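We use cookies to remember your reading level. OK / Find out more

Where does the rubbish go?

Bins! Every room has one. You drop in an apple core, a sweet wrapper, a broken pencil. Gone. But gone where? Quick tour, ready?

First, the liner. A liner is just a thin bag that sits inside the bin. The top of it folds over the rim, so it can't slide down when something heavy lands in it. Without a liner all the sticky stuff touches the bin, and then somebody has to scrub it. Yuck.

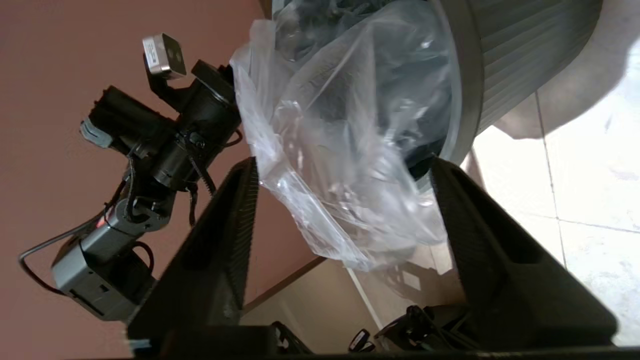
A clear bag over the rim of a ribbed bin.

See the lines down the side? Those are called ribs. Thin plastic on its own is bendy. Try it with paper: a flat sheet flops over, but fold it into a fan and it stands up nicely. Ribs do the same sort of job for a bin. Clever and cheap too.

Now, changing the bag. Grown-ups make it look easy.

Lift the edges off the rim. Gather them up and squeeze out a bit of air, not too hard. Twist, tie a knot, pull straight up. If it sticks, wiggle it. New bag: shake it open, push it down to the bottom, fold the top over. Then wash your hands. Really wash them, with soap. Never reach down into a full bag becuase there could be something sharp in it.

In the town of Tullau the lorry comes early. It takes the bags up the hill to the Herken sorting hall, where a full lorry tips out 3000 kilos in one go. That's heavier than most cars! Metal gets pulled out with big magnets. Paper goes one way, bottles another. Whatever is left gets squashed into blocks. In August the hall is very smelly indeed.

Back indoors, what about the floor under the bin? Bins drip sometimes. Tiles are good here as water doesn't soak in like it does with carpet, so one wipe and its done. The lines between tiles are called grout. Grout is a bit rough and dirt likes to hide in it, so give it a scrub with an old toothbrush. 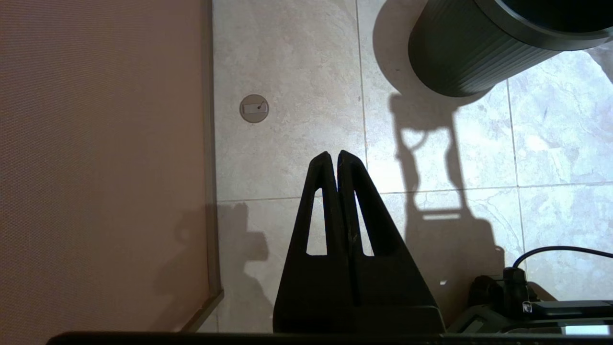 Why do bins smell worse in summer?
Tiny living things called bacteria eat our leftovers and make smelly gases, and they work faster when it's warm.

One last job for you. Look at a bin at home tonight. What shape is it? Has it got ribs? Don't forget to put the lid back on, if there is one.

Last updated: November 17, 2003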